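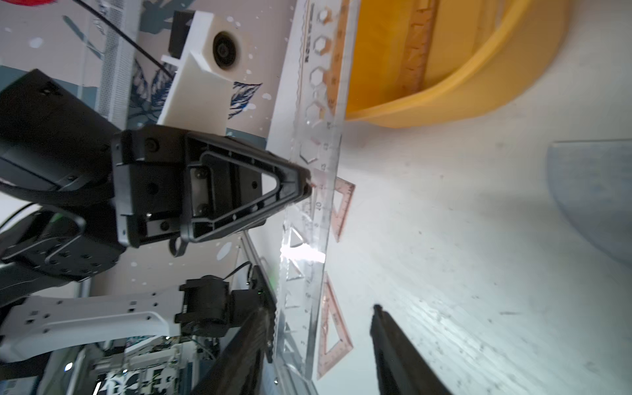 A transparent ruler and one black finger of the gripper.

Bottle temperature, measured over one January

Our daughter was 11 weeks old when I started writing down the temperature of her milk. The tin says to let the feed cool and test it on the wrist, which gives no number, and two adults in the same kitchen can disagree about a wrist. I wanted to know how long a made-up bottle takes to reach something she will drink, and whether the method matters.

The kit was a kitchen probe thermometer, a steel jug and the bottles we already had (Rideo, the wide-necked ones). Water was boiled fresh each time and poured while still hot enough to deal with anything in the powder. I did not vary that part and would not suggest that anyone does. Follow the tin and your health visitor on it.

Three methods were tried. The first was to leave the bottle on the worktop with the cap on. The second was to stand it in the jug, filled with cold tap water to just under the collar. The third was the same, with the water changed once halfway through.

The worktop was too slow to be of use at night. The jug took 11 minutes on average to bring the feed down to body heat. With the water changed it took 8. Swirling the bottle every minute or so made the readings steadier, as the milk near the wall cools well before the middle does. If you test a bottle that has not been swirled, the first drops are a poor guide to the rest.

Tap water in Rindamstead is very cold in winter, so these times will be longer in summer. I will repeat the whole thing in July if she is still on bottles.

Manon Petrenko, our health visitor, looked at my sheet and asked why I was so set on body heat. Plenty of babies take milk at room temperature. We tried it at the 1505 feed (I log in 24-hour time, a habit from work) and she drank nearly 100 ml without complaint. At night she refused it. I have no explanation for this and too few feeds to call it a pattern.

Nokuthula Molefe wrote from Toft to ask about bottle warmers. We were lent a Vivham for a few days. It was fine, but it warms and does not cool, so it solves a different problem from ours.

Any feed she had started and not finished was thrown away, whatever the thermometer said. The next post will be about teat flow rates, once I have a decent way of timing drips.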